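Startseite Magazin Reportagen Handel & Handwerk Archiv Abo Kontakt

Das zweite Leben der Schraube

Wer alte Geräte reparieren will, scheitert oft an einem Teil für wenige Cent. Ein Betrieb in Asow lebt davon, dass er dieses Teil noch hat.

Die Anfrage kam auf einer Postkarte. Eine Frau suchte den Drehknopf für die Teigmaschine ihrer Mutter, Baujahr unbekannt, Hersteller unleserlich. Sie hatte den Knopf von oben und von der Seite gezeichnet und die Maße mit Bleistift danebengeschrieben. Milan Mertens legte die Karte neben seine Kaffeetasse, ging ins Lager und kam mit einem Karton zurück. Der dritte Knopf passte zur Zeichnung. Er kostete mit Porto so viel wie ein belegtes Brötchen.

Mertens führt in Asow einen Ersatzteilhandel, der den Namen Bouzid trägt. So hieß der Gründer, ein Elektriker, der in den siebziger Jahren anfing, die Restbestände aufgelöster Werkstätten zu kaufen. Mertens übernahm den Betrieb von ihm und ließ das Schild hängen. In den Regalen liegen Dichtungen, Kohlebürsten, Keilriemen, Scharniere, Schalter, Federn und Schrauben mit Gewinden, die in keinem Baumarkt mehr geführt werden. Die Kartei umfasst mehr als 600 Warengruppen. Ein Teil davon steht im Rechner, der Rest auf Karten, die Bouzid noch mit der Hand beschrieben hat.

Der Handel mit alten Ersatzteilen ist ein Geschäft, das in kaum einer Statistik auftaucht. Die Betriebe sind klein und werden oft als Haushaltswaren, Werkzeughandel oder Elektrobedarf geführt. Manche haben kein Ladenlokal, andere keine Internetseite. Man findet sie über Reparateure, die ihre Quellen ungern verraten, oder über jemanden, der vor Jahren einmal dort war und sich an die Straße erinnert.

Wie ein Lager entsteht

Der Bestand bei Bouzid ist über Jahrzehnte gewachsen, und fast nichts davon wurde beim Hersteller bestellt. Wenn ein Fachgeschäft schließt, ruft der Inhaber an, manchmal auch die Erben. Mertens fährt hin und sieht sich die Schubladen an. Er bietet einen Preis für alles, denn einzeln zu kaufen lohnt sich für keine Seite. Danach beginnt die eigentliche Arbeit. Die Ware kommt gemischt an, die Beschriftungen fehlen oder stimmen nicht, und was zwanzig Jahre lang in einer Schublade lag, hat sich mit dem Inhalt der Nachbarschublade vermengt.

Sortiert wird zuerst grob nach Material, dann nach Funktion, dann nach Maß. Metall und Gummi müssen auseinander, bevor irgendetwas anderes geschieht, denn alte Dichtungen geben Weichmacher ab und verkleben mit allem, was daneben liegt. Bei Gewinden hilft die Lehre. Bei Schaltern hilft oft nur der Vergleich mit einem alten Katalog. Mertens besitzt einen halben Schrank voll davon, die meisten ohne Umschlag.

Für eine kleine Werkstattauflösung rechnet er mit zwei Wochen. Der größte Posten, den er je übernommen hat, kam aus einer Haushaltsgerätefabrik in Gindari: 561 Kartons, gestapelt in einer Halle, deren Dach undicht war. Ein Drittel der Ware war verrostet und ging in den Schrott. Mit dem Rest waren sie im September des übernächsten Jahres fertig.

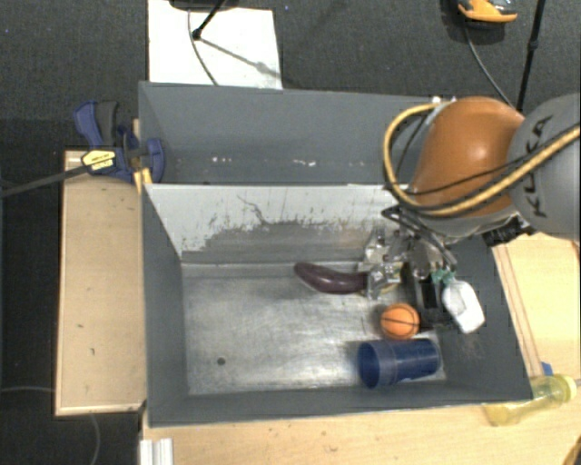 Verkauft hat sich von dieser Lieferung bis heute nur ein kleiner Teil. Das gehört zur Rechnung. Ein Ersatzteil kann zehn Jahre liegen, bis der eine Kunde kommt, der es braucht, und dann muss der Preis die zehn Jahre mittragen, ohne dass der Kunde sich abwendet. Mertens kalkuliert nach Gefühl und nach Fläche. Eine Feder nimmt keinen Platz weg. Eine Waschmaschinentrommel schon, deshalb hat er keine.

Die Miete ist der größte Posten in seinen Büchern. Das Gebäude war früher eine Druckerei, der Boden trägt schwere Regale, und der Vermieter hat seit der Übergabe nur einmal erhöht. In einer größeren Stadt, sagt Mertens, könnte er mit demselben Bestand nicht überleben.

Der Mann mit den Kaffeemühlen

Zu den Stammkunden gehört Luuk Brouwer. Er repariert Küchengeräte, vor allem Kaffeemühlen und Handrührer, und arbeitet allein in einer umgebauten Garage. Bei Bouzid kauft er Kohlebürsten, Kondensatoren und kleine Lager, meistens auf Vorrat. Seine Kundschaft bringt Geräte, die älter sind als die Küchen, in denen sie stehen.

Brouwer unterscheidet zwei Arten von Aufträgen. Bei der ersten soll ein Gerät wieder funktionieren, weil ein neues teurer wäre. Diese Aufträge werden seltener, da einfache Neugeräte heute oft weniger kosten als eine Arbeitsstunde. Bei der zweiten hängt jemand an der Sache. Die Leute fragen dann zuerst, ob es geht, und erst danach, was es kostet.

»Wenn ich das Teil habe, ist die Reparatur meistens kurz«, sagt er. »Wenn ich es nicht habe, telefoniere ich länger, als ich schraube.« Er hat früher Zahnräder aus Kunststoff nachfertigen lassen, war aber mit der Haltbarkeit nicht zufrieden. In einer Mühle, die jeden Morgen läuft, brachen die Zähne nach einem Jahr. Das Originalteil hatte vierzig Jahre gehalten. Inzwischen lässt er einzelne Räder aus Messing fräsen, was den Kunden vorher gesagt werden muss, denn das Rad kostet dann mehr als die gebrauchte Mühle.

Am häufigsten tauscht Brouwer Netzkabel. Die Isolierung wird mit den Jahren hart und bricht am Knickschutz, und viele Besitzer umwickeln die Stelle mit Klebeband und benutzen das Gerät weiter. Er nimmt solche Geräte nur an, wenn er das Kabel vollständig ersetzen darf. Wer das nicht will, bekommt sein Gerät ungeöffnet zurück.

Maße, die keiner mehr benutzt

Ein großer Teil der Schwierigkeiten entsteht durch Normen, die es nicht mehr gibt oder die ein Hersteller nie eingehalten hat. In den fünfziger und sechziger Jahren verwendeten manche Firmen eigene Gewinde, teils aus Gewohnheit, teils um den Kundendienst im Haus zu behalten. Eine solche Schraube sieht aus wie eine gewöhnliche M4 und lässt sich zwei Umdrehungen weit eindrehen. Dann klemmt sie. Wer weiterdreht, zerstört das Gewinde im Gehäuse.

Mertens bewahrt diese Schrauben getrennt auf, in flachen Blechdosen mit einem roten Punkt auf dem Deckel. Sie stammen zum großen Teil von der Marke Brirora, die Nähmaschinen und später Bügelmaschinen baute und ihre Gewinde bis zum Ende der Produktion nicht umstellte. Von einer bestimmten Klemmschraube für das Nähfußgestänge hat er noch 54 Stück. Er gibt höchstens zwei davon pro Bestellung ab und verlangt, dass man ihm vorher die Maschinennummer nennt.

Sammler haben ihm schon angeboten, den ganzen Vorrat abzunehmen. Er lehnt das ab. Die Schrauben sollen in Maschinen, und wenn sie bei einem Sammler in der Vitrine liegen, fehlen sie denen, die nähen.

Schwieriger als Metall ist Gummi. Ein Riemen, der ungebraucht im Regal liegt, altert ebenso wie einer, der läuft, nur anders. Er wird steif und bekommt feine Risse, die man erst beim Biegen sieht. Mertens lagert Riemen dunkel und hängend und prüft sie vor dem Versand von Hand. Ältere Stücke verkauft er mit dem Hinweis, dass sie als Muster für eine Nachfertigung taugen und für den Betrieb nicht mehr. Einen Hersteller, der Kleinmengen nach Muster liefert, nennt er auf Anfrage.

Wer bestellt

Die Bestellungen kommen auf allen Wegen. Am liebsten ist Mertens das Telefon, weil er nachfragen kann. Viele Anrufer wissen nicht, wie das Teil heißt, das sie suchen, und beschreiben es nach Aussehen oder Geräusch. Mit der Zeit, sagt er, lerne man die Wörter. Wer vom »Nippel« spricht, meint in der Regel einen Druckknopf, und wer »das Ding hinten« sagt, die Zugentlastung. Per E-Mail kommen vor allem Fotos, die meisten zu dunkel und ohne Maßstab. Er antwortet dann immer mit demselben Satz und bittet um ein Lineal neben dem Teil.

Zugenommen haben Anfragen von Reparaturtreffs. Dort werden Geräte an einem Nachmittag geöffnet, der Fehler wird gefunden, und dann fehlt das Teil. Für solche Gruppen hat Mertens ein Sortiment zusammengestellt, fünf Schachteln mit dem, was am häufigsten gebraucht wird: Sicherungen, Kabelschellen, Schalter, Kohlebürsten in den gängigen Größen und gemischte Schrauben. Die Schachteln gehen auf Kommission hinaus und kommen halb leer zurück. Abgerechnet wird, was fehlt.

Gewinn macht er damit kaum. Er bekommt aber Rückmeldungen darüber, welche Teile an welchen Geräten versagen, und kauft danach ein. Dass bei einer verbreiteten Handrührerserie immer derselbe Schiebeschalter ausfällt, wusste er aus den Treffs früher als aus dem eigenen Verkauf. Er besorgte sich einen Restposten und verkauft seitdem jede Woche einige davon.

Die Karteikarten

Eine Frage, die Mertens beschäftigt, ist die Nachfolge. Der Bestand lässt sich verkaufen, das Wissen darüber kaum. Auf Bouzids Karten stehen Abkürzungen, die nur er selbst verstand, und einige hat auch Mertens nie aufgelöst. Hinter manchen Artikeln steht ein kleines Kreuz, hinter anderen ein Kreis. Der Kreis bedeutet, dass das Teil auch in ein anderes Gerät passt. Welches, steht nicht dabei.

Seit zwei Jahren überträgt er die Karten in eine Tabelle, abends, eine Schublade nach der anderen. Wo er eine Verwendung kennt, trägt er sie ein. Brouwer hilft bei den Küchengeräten und hat für die Mühlen eine eigene Liste geführt, die er Mertens als Kopie überlassen hat. An zwölf Stellen widersprechen sich beide Verzeichnisse. Drei davon haben sie inzwischen geklärt, indem sie die Teile eingebaut und die Geräte laufen gelassen haben. Bei den übrigen fehlt ihnen das passende Gerät. Eine der gesuchten Mühlen soll noch bei einem Kunden von Brouwer im Keller stehen. Der Mann will sie im Herbst vorbeibringen.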